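Magazine > Industrie > Automatisation
Rubrique : Reportage atelier
Temps de lecture : 3 min

Prornberg, côté préhension

L'atelier de Prornberg a ouvert ses portes le 11/11/2019, pour une journée consacrée à la collecte de gestes au moyen de pinces tenues à la main. Le site dépend d'Ollatholm, intégrateur de cellules de tri, qui y emploie 23 personnes. La visite, limitée à 40 inscrits, commençait par les postes de collecte et se terminait par la cellule robotisée.

Le principe retenu est simple. L'opérateur effectue la tâche avec une pince à deux doigts de même géométrie que celle du robot. Une caméra fixée sur l'outil enregistre la séquence, que l'on rejoue ensuite pour entraîner la commande du bras. Aucun bras n'est immobilisé pendant l'enregistrement - c'est l'argument économique principal, et Nhung Ông, responsable des essais, l'a exposé sans s'y attarder.

Elle a passé davantage de temps sur la synchronisation. Un décalage entre l'image et l'ouverture mesurée des doigts suffit à rendre une séquence inexploitable, la fermeture étant alors apprise trop tôt ou trop tard. L'équipe impose donc un étalonnage en début de série : ouverture complète, fermeture complète, retour à l'ouverture. Une série compte 210 séquences. Au-delà, la fatigue du poignet modifie les trajectoires et les données perdent en régularité.

Khoa Quách, chargé de la mécanique, a repris la question des patins. Vissés, ils se changent sans toucher au reste de la pince. Sept profils ont été essayés depuis avril. Les plus étroits passaient mieux entre les objets serrés mais pivotaient sous charge ; le profil actuel, plus large, tient l'effort au prix d'une approche moins fine. L'usure est contrôlée à la fin de chaque série, au comparateur.

Les questions du public ont surtout porté sur l'éclairage. Les plateaux en bois clair renvoient une partie de la lumière zénithale, et l'équipe a choisi de conserver ces reflets dans les données. Leonidas Vasilakis, venu de Goderden où une installation voisine est à l'étude, a demandé si le modèle supportait un changement de plan de travail. Réponse de Nhung Ông : partiellement, les essais sur surface sombre restent en retrait. Les chiffres n'ont pas été communiqués.

La cellule robotisée, en fin de parcours, a exécuté un cycle de tri à vitesse réduite. La prise est nette, la dépose encore hésitante. Ollatholm prévoit une seconde ouverture lorsque le deuxième poste sera qualifié.

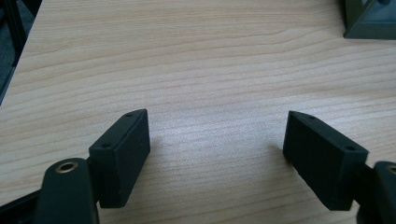
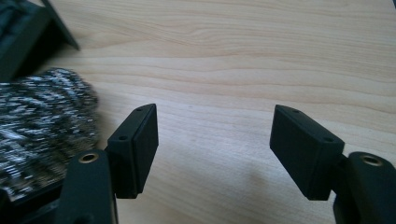 Sur les deux vues, les doigts de la pince ouverts au-dessus du plateau, patins noirs face à face.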